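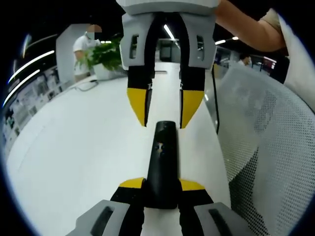 About Serkix

Serkix is a small company making hand-held grippers and the service around them. Our customers are robot teams in factories, universities and young companies. They want to teach a robot a task by showing it with the hand, and they need good tools to do this and good recordings after.

The company was started by Felicidad Magbanua. Before, she was for many years a service engineer for packaging machines, and she was tired of writing the same pick and place program again for each new box size. The first gripper she made at home in the evenings. It was heavy and the left finger was always a little slower than the right one. We still keep it in the office and new colleagues are allowed to try it.

Today we are 12 people. Mechanics, electronics and software sit in one room, so when a finger does not close well the person who designed it hears about it the same morning.

What we offer

The Oletti kit is our main product. It contains two hand-held grippers, two sets of finger tips, the cables, a carrying case and the recording software. One person can work with one gripper or with both. The fingers open to 45 millimeters in the standard version. If your parts are wider, please write to us before you order, because the wide version has another housing and the tips can not be exchanged between them.

Gouveia is our recording service. You send us your parts and a description of the task, and our operators make the demonstrations at our tables. A normal order is 200 demonstrations of one task. Each one is watched by a second person before it goes to you. When a demonstration is not good we make it again and you do not pay for it. The tasks we are asked for most often are handing an object from one gripper to the other, putting a part upright in a holder, and sorting small parts into trays. We also take tasks with soft materials, but for these we ask for a sample first.

Skallico is the training course. It takes two days, at our place or at yours. On the first day the participants learn to hold and move the gripper calmly, which is harder than most people expect. On the second day they record their own task and we look at the results together. The groups are small, six persons at most.

How we work

We test with ordinary objects at ordinary tables. In our last full year we repaired or exchanged 1,824 finger tips, our own and those of customers, and from this we learned more about wear than from any data sheet. The tips are now fixed with one screw and you can change them yourself in a few minutes.

We try to answer technical questions on the same working day. If we do not know the answer, we say so and tell you when we will know it. We do not sell robot arms, and we do not recommend one maker over another. If your arm is not on our compatibility list, send us the drawing of its flange and we will check it without cost.

Visiting us

Visitors are welcome after making an appointment. Bring your parts with you if they are not too big, then we can try them together on the table. The best time is in the morning from 9:30. In June we close for one week to move the machines and clean the workshop, and during this week only the spare parts shipping is working.

For prices of Oletti, for a Gouveia order or for the next Skallico dates, please use the contact form and write in the subject line which of the three you mean.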